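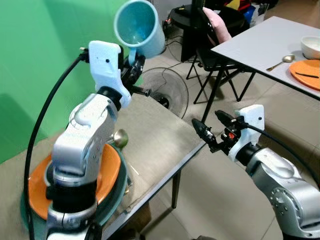 Light blue cup, orange plate, dark teal tray: picnic colors.

Open day at the Kingi color works, Plunton
May 14, 2021

I have wanted to get inside the Kingi works ever since I learned that the green on our old kitchen chairs came from Plunton. They make pigments, the dry powders that go into paint, plastic, crayons and printing ink, and they open the doors to visitors once a year. This time I got a ticket!

The bus from Illholm drops you at the bottom of Mill Road and it's a steep walk up from there. You can tell you're close when the curbs go pink. Our group was given white overalls, overshoes and safety glasses in the old weighing room, where the floor is so stained that it looks like a map of somewhere much nicer than Plunton.

First stop was the mixing hall. Iron yellow goes into the tanks as a thin, muddy soup, and you would never guess what it was going to be. Then it's pressed into flat cakes, and the cakes are such a rich, eggy yellow that several of us made the same noise at the same time. They dry overnight. Part of each batch is then roasted, and the heat turns it red (the very same stuff, only hotter!). I knew this from books, but seeing the yellow tray and the red tray side by side on a bench was a different thing altogether.

The grinding room was loud and we didn't stay long. I liked the sieves.

My favorite part was the matching room on the third floor. It has north-facing windows, gray walls, and a gray bench, so nothing throws a tint on the samples. A customer sends in a scrap of something, and the matchers work out a recipe for it. There were 23 blues laid out when we came in, all for one order, and I could honestly tell maybe half of them apart. Then our guide switched the lamp to the warm kind you have at home, and two that had looked identical went off in different directions, one of them nearly purple. So that's why my curtains never match the cushions after dark.

Along the corridor is the card library, with a drawer for every year. We were allowed to open the December drawers, where the staff used to file their own private mixes before the winter shutdown. Somebody had named a brown "Drendum Bus Station," and having waited at Drendum bus station, I can say it's very close.

Tea was in the canteen, and the shop sells small jars of powder from the ends of batches. I came home with 3 jars of ocher and one 500 gram bag of the roasted red, which is going on the shed door. Bring a bag with a zipper. My coat pocket is now yellow for good.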